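Two arms, one table and a spreadsheet

December 9, 2020

I've been promising a post about money since July, so here goes. The plan is to put a pair of small robot arms on a table in the back room at Keltville and teach them to work on the same object. I can't wait! But I'm paying for most of it myself, so the spreadsheet came first and the fun came second.

My original budget was 3,000 dollars for everything. I had that number in my head before I had looked up a single price, and I don't recommend doing it that way. The arms eat almost all of it. I looked at the Stullow kit and the Prastik one, and on paper they're close, but Prastik sells the fingers separately and I know I'm going to break fingers. Stullow ships with a spare set and will sell you one joint at a time if you wreck it. That settled it for me.

Before ordering anything I wanted to know if 2 arms would even fit on one table without banging elbows, so I've spent my evenings in the simulator (free, which is my favorite price).
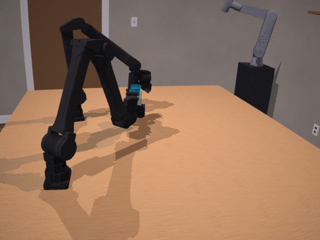
Both grippers in at the little bottle, simulator view.

I learned more from a week of this than from a month of reading spec sheets. I had been shopping for the longest reach I could afford, and now I think I was wrong. With both bases on the same side, the arms have to share a lot of air, and extra length mostly means extra ways to get tangled. The shorter version of the Stullow is 460 dollars less per arm. I moved that straight into the table and the mounting plates, where I had been planning to get by with clamps and hope.

The other line that grew was cameras. I had one down, looking across from the side, and from there the near arm hides a good part of the far one. So now there's an overhead camera in the budget too, plus something sturdy to hang it from.
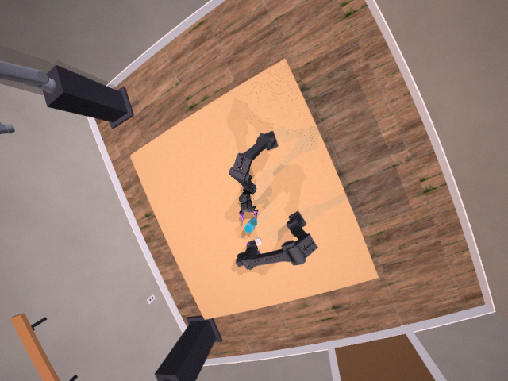 Power was the item I forgot completely. Each arm wants its own supply, and I want one big stop switch that kills both, placed where I can hit it without leaning over anything. Bogale has a switch box for 33 dollars that looks right. Cables, a power strip and a box of assorted screws are all in one row called "stuff," and I already know that row is too small.

Still undecided: a mat for the tabletop. I like the plain orange-tan in the sim, but I want to see some samples under the real lights before I buy a whole sheet - and if anyone has a favorite that doesn't curl at the corners, please leave a comment. The arms get ordered as soon as I hear back about shipping.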